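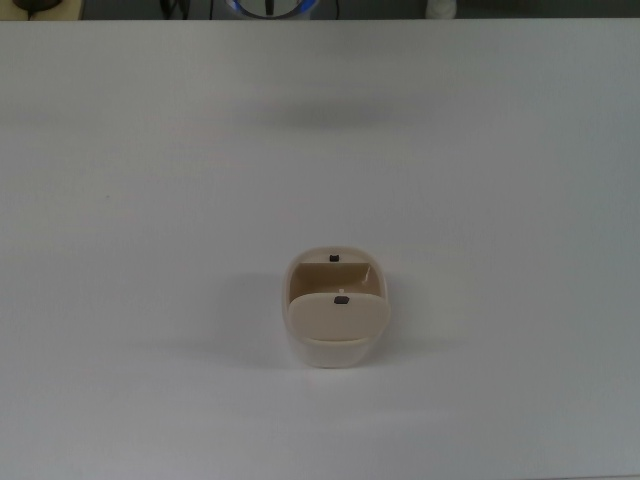

3. What people do with small scraps

3.1 Households and diaries

I started with the part of the study I was most nervous about, which was getting people to write down their trash. Sixteen households signed up, most of them in Mamville and the rest out toward Zollalton, where the pickup schedule is different and (as I found out pretty fast) so is everyone's opinion of it. Each household kept a paper diary for six weeks. I asked for very little: what got thrown away, which room it happened in, and whether the person had to get up to do it. That last question went in almost as an afterthought, and I'm so glad it did!

I ended up with over 300 diary pages. Some were lovely and neat, some were covered in coffee, and one family wrote theirs as a running argument in two colors of ink. I coded every page by hand, then did the whole lot again in November with the pages shuffled, so I couldn't lean on my memory of whose handwriting was whose. Where my two passes disagreed, I went with the second one and marked the entry.

The pattern that jumped out was distance. Tea bags, fruit stickers, thread ends, pencil shavings and torn envelopes mostly got parked somewhere first, on a saucer or a windowsill, and then carried to the kitchen in a batch. People called this "the pile" without my ever using the word. The Zollalton diaries had bigger piles, and I suspect the longer gap between pickups has something to do with it, though my sample is way too small to lean on that.

Four households already kept a little bin on a table or desk (compare Figure 1), and their diaries read differently. The pile hardly shows up. What does show up is grumbling about emptying the thing, plus a fair amount of recycling going in with everything else, a trade-off I come back to in Section 4.

Figure 1. A small cream-colored bin with a flip lid, open, on a white tabletop.

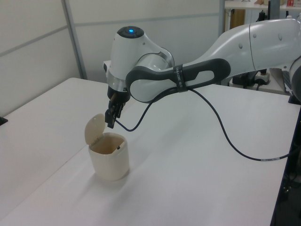

3.2 Comparison with the Lyons diaries

The closest thing I have to a comparison is the earlier Bikport set, collected in Lyons with a shorter form. It left out the question about getting up, so I can only match the two on item and room. Even so, the saucers and windowsills are there, mostly in the notes people squeezed into the margins. I kept those notes out of the counts and read them separately.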